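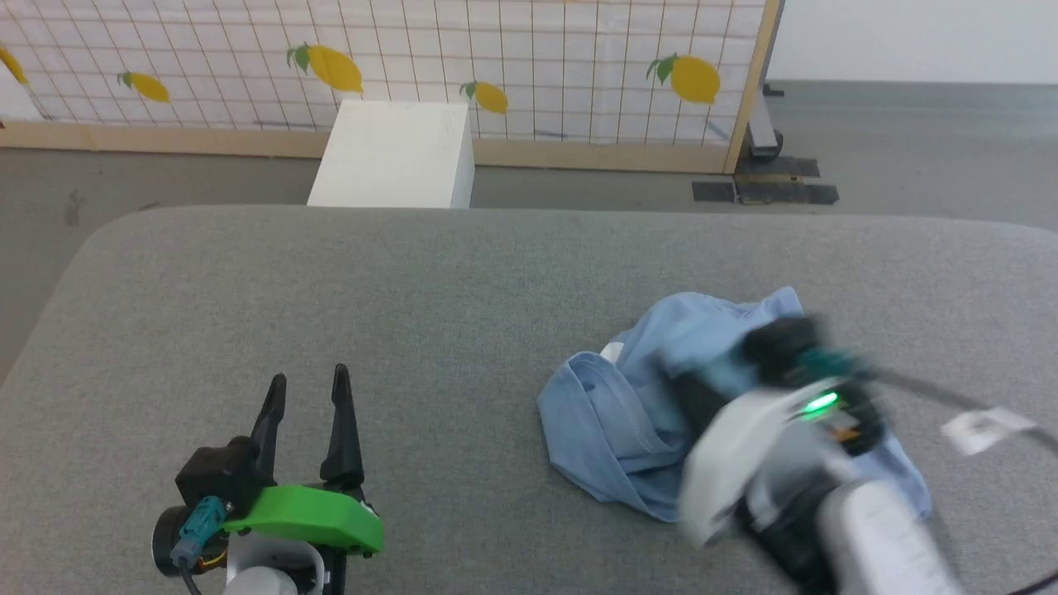
Bandley shares slid again last week, and the reason was towels. The company, which sells bedding and bath linen to hotels, told investors that its customers are still working through what they bought last year, when everyone was sure that travel would boom and cotton would never be cheap again. Cotton promptly got cheap. A crumpled light blue cloth on a gray padded surface is a fair portrait of the sector's chart right now -- plenty of folds, no obvious direction. Bandley closed at 418, down from 742 in February, and the analysts who liked it at 742 have explained that they like it even more now.

Dayana Tovar at Moriarty is less patient. She cut her rating to "hold," the word brokers use when they would prefer that you sell but also hope to be invited to lunch again. Her worry is debt: Bandley has 900 million of it, and the cheap part comes due first.

The wider Illanton index hardly noticed. It finished at 2,621, up a hair, helped by the banks, which were helped by talk of a rate cut, which was helped by one central banker clearing his throat on a Sunday talk show. Bond yields dipped, then thought better of it.

Pavley reports Tuesday before the open. It buys from the same mills as Bandley, so listen for the word "inventory" and how quickly management moves on from it.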